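Urnport Gifts & Home
Fall Catalog Meeting, Minutes
November

I'm on notes again, so bear with my spelling and my side comments. We started at 9:10 because the coffee was late, and everyone from buying, the warehouse and the phones was there by 9:30.

Last meeting's minutes

Approved with one fix. I wrote that the owl bookends were coming back in bronze. They're coming back in pewter. My mistake, I had my lists crossed!

Wind chimes and garden stakes

The Rasten chimes came up first. We brought in 627 of the long copper-tone ones in spring and we have 555 left, which got a groan from the whole room (mine was the loudest, I wrote the copy). Buying thinks the price scared people off. The phones say callers loved the look but kept asking whether the chimes were loud, and the page doesn't tell them a thing about the sound. I think both sides are right. We went back and forth for a good while and agreed to:

- rewrite the page with a line on the tone and the length of the longest tube
- move the chimes from the back of the catalog to the garden spread
- leave the price alone until after the holidays

I have the rewrite. If anyone has a nice way to say "soft and low" that isn't "soothing," please send it, I've used soothing on the last four things I wrote.

Garden stakes are fine. The heron is still the favorite and the frog is still the frog. Buying would like to drop the frog and I'd like it on record that I'm against it.

Mantel clocks

Quintero sent the new samples and they're lovely! The case is hammered metal with a little door in back for the battery, and the numbers are big enough that I could read them from my chair. The feet are a bit uneven on one sample, so it rocks when you touch it. Buying will ask for felt pads and see if they can be put on before shipping. If they can't, the warehouse can do it, but they'd want it added to the packing sheet and not just mentioned to them in the hallway (fair enough).

We also talked about the name. The supplier calls it the "Time Keeper," which sounds like every other clock on earth. Ideas tossed out were Parlor Clock, Fireside Clock and Old Stationmaster. Fireside got the most nods. I'm going to write it up as the Fireside and see if it still sounds good once it's on the page.

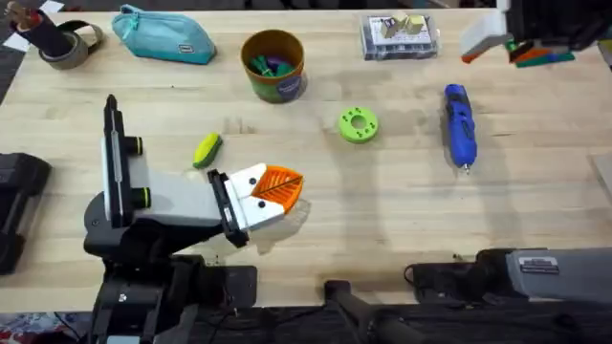
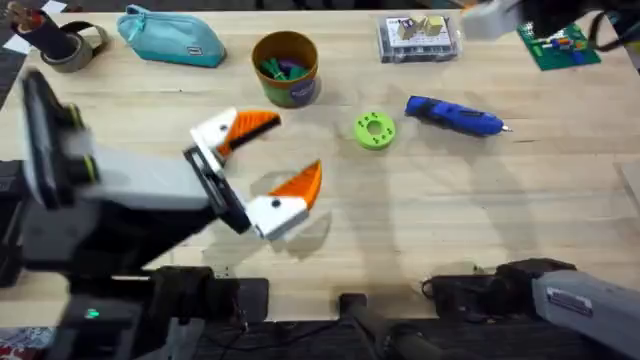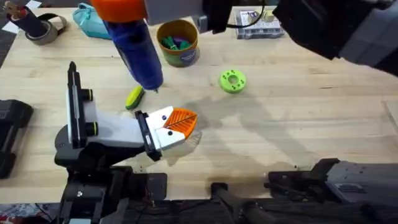 Can a customer return a personalized piece if the engraving has a typo?

If the typo is ours, we replace the piece free and they don't have to send the first one back. If the engraving matches what they typed on the order form, it's a final sale, though the phones can offer a discount on a second one.

That came from the phones, who get it several times a week. We've all been answering it a little differently, so please use the wording above from now on. I'll put it on the help page too.

Engraving orders

While we were on the subject, the cutoff for engraved gifts got a long talk. Last year we took orders too late and the engraving bench was running until 8 at night. This time we want 14 days before the holiday as the last day for anything with a name on it. The website will need a banner. I asked for the banner to be green and was told green is for free shipping, so it'll be red.

There's also a limit of 3 lines of text on the small keepsake boxes. The form currently lets people type as much as they want, and then someone has to call them and talk them out of a whole poem. The form needs to stop them sooner. The web folks say that's an easy change and they'll have it in this month.

Candle lanterns

Grunska is changing the glass in the tall lantern. The new panes slide out from the top for cleaning, where the old ones were held in with bent tabs that pinched your fingers (I still have the mark). Old stock goes out first. We don't want both kinds showing up in the same pair, so the warehouse is keeping them on separate shelves and will let me know when the old ones are gone, and I'll swap the text that day.

Somebody asked if we'd sell spare panes. No answer yet. Buying is going to find out what they'd cost us.

Catalog cover

We did not settle this. It's between the lanterns on the porch steps and the mantel with the clock. I like the porch, the phones like the mantel, and buying likes whichever one sells more clocks. We'll look at both printed out full size next time, because they look nothing alike on a screen.

Odds and ends

The tape guns are disappearing again. Please bring them back to the packing bench.

The sample closet is full. Take home anything with a yellow sticker, and leave anything with a blue one alone, those go back to the suppliers.

We wrapped up at 11:40. Next meeting is same time, same room, and somebody else can take notes!

Related
Summer Catalog Meeting, Minutes
How We Pack Glass and Ceramics
Engraving Fonts and Line Limits
Caring for Copper-Tone Finishes

This site uses cookies to remember your cart. By browsing, you agree to our cookie policy. Accept | Settings

Urnport Gifts & Home | Contact Us | All rights reserved | Back to top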